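Section 5: Installing the Under-Counter Cold Drawer

Read the whole section before you start. We know you won't, so the cautions are placed just ahead of the steps that need them.

The Erthorpe cold drawer goes into a standard base unit and takes the place of the bottom two shelves. It keeps root vegetables, leafy greens and other things that sulk in a warm kitchen. It is a cool larder with a motor, and will not freeze anything, so please don't ring us about ice cream.

5.1 Before you begin

You will need a cross-head screwdriver, a spirit level, a tape measure, a pencil and a second person who can lift. The second person should be someone you are happy to be cross with for an hour.

Check the contents of the carton against the packing slip. There should be the drawer body, the front panel, a pair of runners (marked L and R), the vent grille, the mains lead, the bag of screws and the crumb tray. The crumb tray is wrapped in the same grey foam as the packaging and is thrown away more often than any other part. Replacement trays can be ordered under part number 681.

CAUTION: The drawer body must stay upright for 5 hours after delivery before it is switched on. If the courier left it on its side in the porch, start counting from when you stood it up.

5.2 Fitting the runners

1. Empty the base unit completely. Carrier bags count.

2. Measure the inside width at the front and again at the back. If the two figures differ by more than 2 mm, use the packing strips supplied.

3. Hold the left runner against the left wall of the unit with the stamped letter facing you, the right way up. If the letter is upside down, so is the runner.

4. Mark the screw positions in pencil, take the runner away and make a small starter hole at each mark.

5. Screw the runner in place, leaving the last half turn until later. Repeat on the right.

6. Lay the spirit level across both runners. Adjust until the bubble sits in the middle, then tighten everything.

NOTE: A drawer that slopes backwards will close by itself, which people like, and will collect water at the back, which they like less.

5.3 Connecting the power

CAUTION: Switch off at the wall before you touch the mains lead. The little light on the front panel is not a reliable guide to whether the drawer is live, as it also goes out in night mode.

1. Feed the mains lead through the hole at the rear of the unit. The plug goes first. If there is no hole, you will need to make one large enough for the plug, and smooth the edge afterwards.

2. Push the lead into the socket on the drawer body until it clicks.

3. With your second person, lift the body on to the runners and slide it back slowly. Stop if it catches. Pushing harder bends the runner tabs, and bent tabs are not covered by the guarantee.

4. Clip the vent grille along the bottom edge. Leave the grille clear. Plinths, rugs and sleeping dogs all block it equally well.

5. Switch on at the wall. The fan will run loudly for a few minutes, then settle.

5.4 First fill

Leave the drawer running empty overnight. The dial has five settings, and most households will be happy on 3. Setting 5 is for high summer and for people who will not be told.

Load heavy roots at the back and leaves at the front. Store apples elsewhere, in a bowl where they can be admired, because they give off a gas that turns carrots bitter and makes greens go yellow. Potatoes prefer a dark cupboard and would rather not be involved.
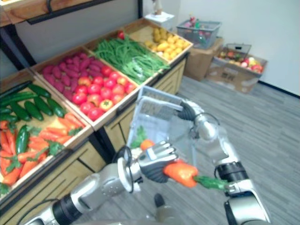

Fig. 5-3. Carrot with its leafy top still on.

Twist or cut the tops off carrots, beetroot and radishes before they go in. The leaves draw moisture out of the root, and within a few days you will have a limp carrot under a splendid head of hair. The tops keep for a day or two in a damp cloth if you mean to cook with them. Be realistic about whether you do.

Do not wash roots before storing them. Brush off any loose soil and let the crumb tray catch the rest — assuming you found it.

5.5 If something is wrong

The drawer hums but does not cool: check that the vent grille is clear and that the drawer is shut all the way. A leek across the back corner is enough to hold it open.

The light flashes twice: the drawer is too warm inside. Turn the dial up one setting and wait until tomorrow before turning it again.

The light flashes without stopping: switch off at the wall, wait five minutes and switch on again. If it carries on, call the Erthorpe service desk with the serial number, which is printed on the underside of the drawer body, where you can no longer see it. A second copy is on the inside of the front panel.

Section revised 02/12/2024 by Tove Hauksdóttir.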